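Stirkgate Clothes Swap: the gallery

Posted Saturday, June 15, 2019

What a morning! The doors of Stirkgate Hall opened at ten and the queue was already past the bus shelter, everyone hugging bags for life stuffed with jumpers, school shirts and party frocks. By closing time 533 pieces had found a new wardrobe, which beats last year's swap by 70, and the tea urn had been filled more often than I could keep track of.

The part I love best is the folding. I know, I know! But a pile of tops on a table is a jumble sale, and the same tops folded flat with their collars showing are a shop, and people handle them completely differently. We fold everything before it goes out: lay it flat, smooth it down, bring one end over, then pull the edges level so the fold doesn't bunch up.

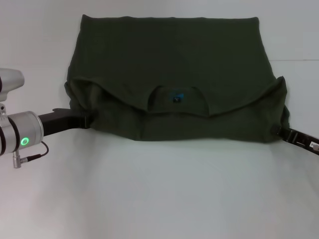 Dark greens and navies went quickest this year, with greys close behind. Keep the neckline where people can see it and the label is easy to get at, so there's much less rummaging and far fewer tops left inside out at the end of the day. Knits take a bit more patience than cotton shirts because they like to roll at the fold. Press down with both palms and they behave, mostly.

Some more favourites from the day, in words for now, as the rest of the pictures are still being sorted:

The coat rail. Heaving at ten, down to two anoraks and a cape by noon. I very nearly took the cape.

Children's corner. School jumpers in every size, and a dinosaur onesie that changed hands three times before lunch.

The Edholm table. Our friends from the Edholm swap brought four boxes of knitwear, all beautifully washed, and went home with nearly as much. Come again, please!

The mending bench. Buttons, hems and one heroic zip. The queue for this never got any shorter, so we're going to have two benches next time.

Leftovers have gone to the Condori Street shop, apart from the odd socks, which are staying with us for the puppet workshop. If you left a blue umbrella by the stage, it's behind the counter in the hall kitchen.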